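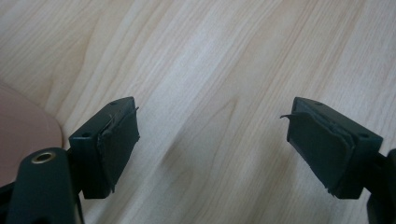
Section 3. Setting up the guest Wi-Fi in a Plisus rental

This section is for hosts who rent a room or a small apartment to travelers and who received the Plisus travel router with the Vernar booking plan. Please read all the steps once before you plug in anything. Choose a flat place for the router, inside the apartment and not in the hallway closet. A smooth, pale wooden surface with visible grain is fine, and so is a shelf, but do not put the router on a metal cabinet or directly on a carpet. Leave a free space of 3 inches on every side.

What you need: the router, its power adapter, the short network cable, and the host card with your activation code.

1. Connect the short cable to the port marked LINE on the router. Put the other end in the modem of your internet company.

2. Connect the power adapter. The light blinks white, then stays white. This takes up to 3 minutes. Do not press the reset button during this time.

3. On your phone, open the Wi-Fi list and select the network PLISUS-SETUP. The password is printed on the host card.

4. Open the Vernar host app, tap Property, then Internet, and type the activation code. Capital letters are important.

5. Give the guest network a name. Travelers find it faster when the name is the same as in your listing, for example "Bokemdale Garden Room."

6. Set the guest password and tap Save. The router restarts by itself.

Note: The guest network accepts 34 devices at the same time. When this number is reached, a new device sees the network but cannot join it.

Caution: Do not give guests the password from the host card. With it they can change your settings.

Testing the signal

7. Walk with your phone to the bed, the desk and the balcony, and run the Speed Check in the app at each place. Many guests work during their trip, so the desk is the most important one.

8. If the result is lower than 40 at the desk, move the router closer and repeat the check.
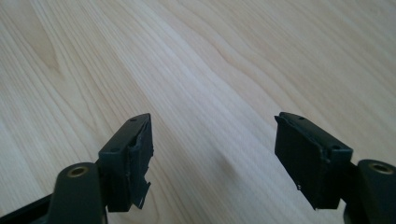 Long wrote to us that step 8 did not help in a house with thick stone walls, and that the signal became good only after the router was moved to the same room as the desk. In such a house we recommend to use a longer network cable. The cable must not cross a doorway where guests walk.

9. Write the guest network name and password in your welcome message, and save the message in the app under Arrival.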